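4.2 How people talk about wear

I'll admit I came into this part of the study thinking it would be the dull bit. We had the diaries, we had the purchase logs, and I figured the interviews would mostly confirm what the logs already said about how long a T-shirt stays in a drawer. Then I sat down with the transcripts from Plovine on a Sunday and didn't get up until dinner (my tea went cold, twice).

We ended up with 40 households and 2,720 diary entries, and the word that comes up again and again is "still." Still good. Still fits. Still fine for the yard. People rarely told us a shirt was worn out. They told us what it was still good for, and that list got shorter as the shirt got older. I started calling this the ladder, and Reto Wallner, who coded the Watum interviews without seeing my notes, had drawn pretty much the same thing in his margins!

The plain T-shirt is the garment I want to stay with here (Figure 4), mainly for how little people think they have to say about it before they start talking.

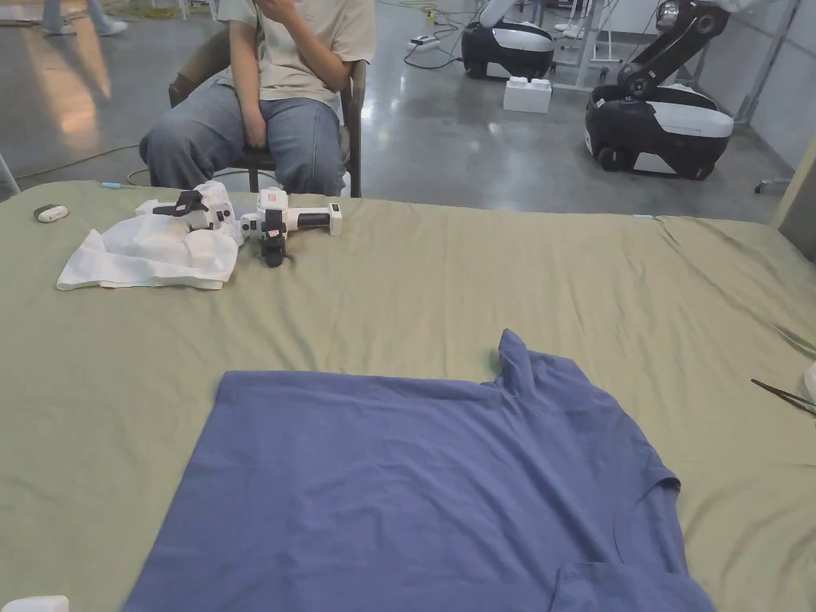

Figure 4. A plain blue short-sleeved T-shirt spread out on a cloth-covered table.

So, the ladder. At the top is the shirt you'd wear to see other people. One rung down is the shirt for errands, then the shirt for the house, then the one you sleep in or paint in, and after that it's a rag. What surprised me is how firm the rungs are. A woman in Watum told us she owned a shirt that had "gone to bed" and could not come back, even though by her own account it had no holes and no stains. She had slept in it for a week when she had the flu, and that was that. I asked if she'd ever move it back up and she laughed at me.

Moves down the ladder happened mostly at laundry time, and mostly during folding. I hadn't planned a question about folding at all. But folding is when the shirt gets looked at flat, in decent light, with both hands on it, and several people described a little pause there before the shirt went onto one pile or another.

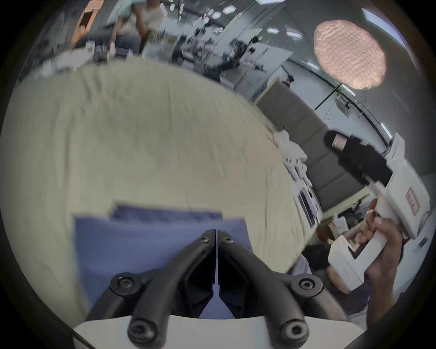

Figueiredo was a bit different, and I'd rather say so than smooth it over. In the households there, the person who folded was often a grandmother, and she did the demoting for everybody. Teenagers would find a favorite shirt in the rag bag and a fight would follow. Osvaldo Andrade has argued with me for months that this makes the ladder a household thing and that I'm wrong to treat it as personal. I've come partway. I think both kinds exist, and our diaries, which were kept by one adult per home, are bad at telling them apart.

I also can't say much about Bunemov. Only 2 households finished the diary there, both in October, and both were in the middle of switching over to winter clothes. Their entries are lovely to read but I've left them out of the counts in the next section, where I turn to what happens to the rags.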